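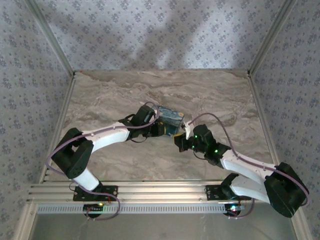

3.2 Renovation of the street facade and the entrance level

The second case is an office building in the Curnau district, which was built with a closed ground floor and a parking area directly in front of the main entrance. At the time of the study the owner, Ridano, had already decided to keep the concrete structure and to replace only the outer skin of the two lowest floors. The upper floors were cleaned and the window seals were changed, but their appearance stayed the same. For this reason we limit our analysis to the entrance level and the strip of land between the building and the sidewalk.

Before the works, the strip was used by 10 parking places and one delivery bay. Pedestrians who came from the tram stop had to walk between the parked cars, and the door could not be seen from the street. In the tenant survey, which received 553 answers, the entrance was the part of the building with the lowest rating. Many tenants wrote that visitors called them by phone to ask where the door was.

The design office Sketley prepared two variants. In the first variant the parking was kept and a canopy was added over the path. In the second variant the parking was moved to the rear yard, and the free area of 700 square meters was paved and planted with trees. The owner chose the second variant after a discussion with the city about the delivery bay, which finally was moved to the side street. The numbering of the variants follows the original drawings.
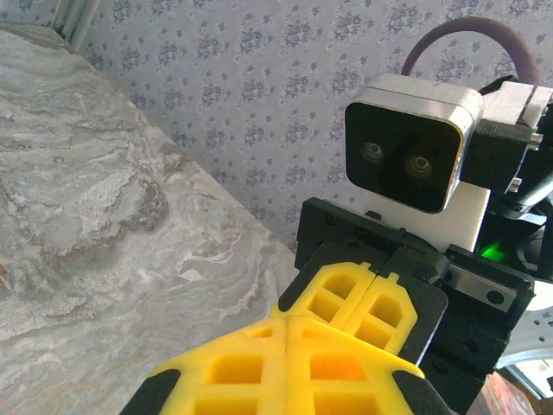
The new facade of the ground floor consists of large glass panels between the existing columns. The columns are spaced irregularly, and this caused more difficulty than was expected in the design phase. Standard panels could be used only in the middle part, while the panels near both corners were ordered separately. The supplier, Vasiliauskas, delivered the corner panels in January, and during this period the openings were closed with temporary boards. The shops on the left side of the entrance remained open, with access through the lobby.

A second difficulty was the floor level. The old lobby was 800 millimeters above the sidewalk and was reached by steps. The designers lowered the front part of the lobby slab and placed a ramp inside, parallel to the glass. We consider this solution good for the street, as the door is now at the same level as the pavement, but it takes a considerable part of the floor area which could be rented. The owner accepted this loss. In the interviews, the shop tenants were less satisfied with it than the office tenants.

Figure 4. Section through the entrance level after renovation, with the position of the former steps shown by a dashed line. Drawing by the author, based on the documents of Sketley.

The effect on the use of the street was studied by observation in the morning and at noon. People now cross the paved area in several directions, and some of them stay there to eat lunch when the weather is dry. The benches near the trees are used more often than those near the door, probably on account of the wind at the corner of the building. The question of wind is treated again in Section 4.1, together with the results for the third case.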